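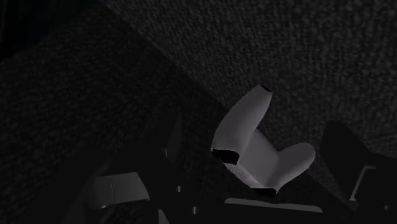
Do I need special adapters to fit a bike rack to factory side rails? Usually, yes, and they're easier than they look! Flush rails have no gap underneath, so a strap can't pass around them and you need a clamp foot shaped for your rail. Take a careful look at any replacement connector before you order -- a pale gray elbow with three arms, like the one lying on the dark textured surface, won't go where a straight two-ended piece belongs.

Home | Racks | Fitting | FAQ

Reading time: 2 min

How far apart should the crossbars be?
Check the rack manual first. My Fanell tray wants a wide spread, and on my little hatchback I only just got there. Worth the fuss, though -- it rides beautifully.

Can I leave the rack on all year?
You can, but I love how quiet the car gets with it off. Mine comes down after the Illorberg ride in May and goes back up for vacation.

When should I retighten the bolts?
I stop after the first 43 miles, then check again at 200. Nassoro Massawe does his before every single trip, and I can't argue with that.

Will it fit a fat bike?
The Plorkus tray will, with the longer wheel straps (sold separately, and so much nicer to use than the short ones).

Answers by Leonor Azevedo

Related
Mbwambo roof box: 300 miles in the rain
Quieter crossbars
Locks and spare keys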